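Walemport Toy and Game Lending Library
Progress report to the Lencho Fund
Period covered: July to December

1. Loans and membership

The library made 1548 loans in the period and now has 366 member households. Of these, 261 joined under the free membership that the grant pays for. Most free members live in the Brarnurer district, where we opened the second pickup point in September. The pickup point runs from 3:30 p.m. to 6 p.m. and shares a counter with the branch library.

Board games were borrowed more often than any other type of item, followed by wooden train sets and ride-on toys. Demand for baby items was lower than we planned for, and we have stopped buying them for now.

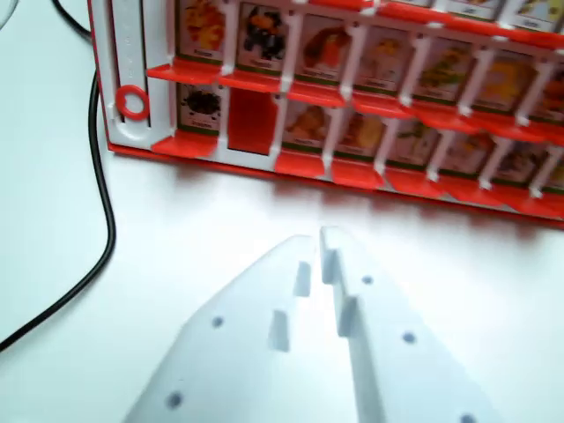
A guessing game with character cards in a red and white board.

2. Catalog and checking

All items were moved to the Nesico catalog by the end of October. The move took six weeks longer than the work plan allowed. The old spreadsheet listed many games twice under slightly different titles, and each pair had to be compared by hand. Members can now reserve online, and phone reservations have dropped a good deal.

Returned games are checked against a parts list kept in the lid. Missing dice, pawns and timers are replaced from a spares drawer. Missing cards are harder to deal with, and 10 games were withdrawn in the period for that reason. Two were later put back on the shelf after families found the cards at home.

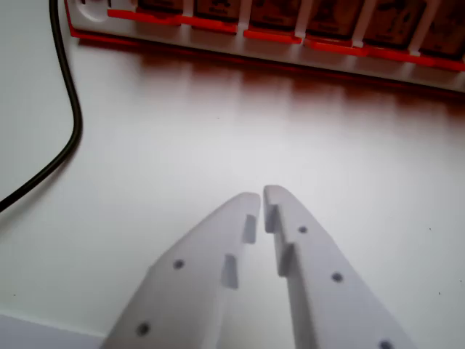

We do not charge for lost parts under the free membership. The cost of replacements stayed within the amount set aside in the budget, and we expect the same next year.

3. Family game afternoons

The afternoons started in October. Attendance was weak at first, mainly due to a clash with swimming lessons at the recreation center. We moved the start time to 4 p.m. and turnout improved. Parents asked for more two-player games suitable for children aged six to nine, and for instructions in large print.
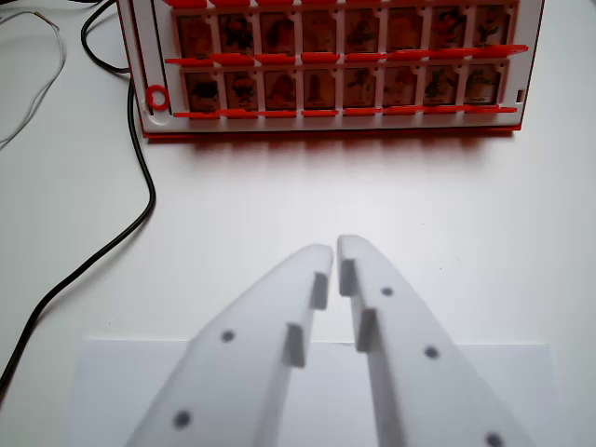
Large-print instructions are ready for the most borrowed games. The rest will be done by March. Spanish versions are also planned, but we have not yet found a translator at the rate in the budget.

4. Spending

Spending is under budget on shelving and over budget on storage boxes. We ask the Fund to approve moving the unspent shelving money to the storage line. Rent and insurance are as forecast.

5. Next period

Extend the Brarnurer pickup hours to 7 p.m. once a week.
Finish the large-print instructions.
Survey free members on which items they would like us to buy.
Send the interim accounts with the next report in June.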